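Sumitine G2 two-finger gripper with suction pair
Bin picking / End tooling / Used and demo stock

Sold by Raturholm. Demo unit, tested in our own workshop. Ships with finger set, two suction stems, controller box and a short cable.

Weight with bracket: 744 g
Longest object side we would trust it with: 200 mm
Test objects tried: 41
Condition: used, fingers lightly marked
Page last changed: 2021-12-12

What the maker says

Sumitine sells the G2 as a gripper that "picks anything from any bin". We have sold grippers for long enough to be wary of the word anything. The leaflet shows it lifting tidy boxes from a tidy tray, which a bent coat hanger could manage on a good day. It gives a success rate without saying what was picked, how many tries were allowed, or whether someone straightened the pile in between. We wrote to ask. The answer was a second copy of the leaflet.

So Nabila Ngau bolted the G2 to the arm in our workshop and Larasati Tambunan filled a bin with things customers have complained to us about over the years. 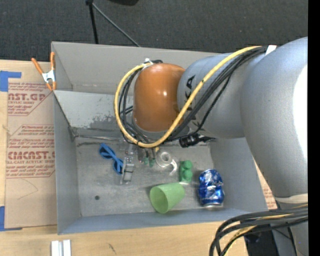

Mixed bins are where the G2 earns part of its price. The two fingers are narrow and will go down beside a neighbour without shoving it across the floor, at least when there is a gap to start with. Suction is a different story. A can like the crumpled blue and silver one offers hardly any flat metal, and the cups leaked on dents time after time. The plastic cup lying on its side was easy by the rim with the fingers, hopeless by the curved wall with suction. Sunglasses came up by one arm and swung. Clear tape we would call a draw: the roll itself is fine, but a loose curl at the end confused the camera we were using, and we can't put all of that on the gripper.

Across 579 attempts the G2 did best on small solid lumps and worst on anything shiny. We don't print a single percentage. You could make it nearly any number you like by choosing the objects, and we suspect that is how the one in the leaflet came about.

Compared with the Skorindale P

We ran the Skorindale P on the same arm in October. It is slower to close and its fingers are too fat for corners, so items near a wall stay there. It does hold on better once it has something. If your parts are heavy and well spaced, buy the Skorindale and save yourself the trouble of suction. If they are light and jumbled, the G2 is the better of the two, though we would not call either of them good.

Fitting

Leave plenty of slack in the hoses and cables at the wrist. Our first try was too tight and pulled a connector loose on a full turn. Clamp the bin. The mounting bracket in the box fits one bolt pattern only, and the adapter from Wattimena costs extra. The software driver works, but the manual for it describes an older menu.

Not included: arm, camera, air supply, adapter plate.

Returns are accepted if the fingers come back unbent. Bring your own awkward parts and try it before you pay. Ask for Nabila at the workshop desk, and allow an hour.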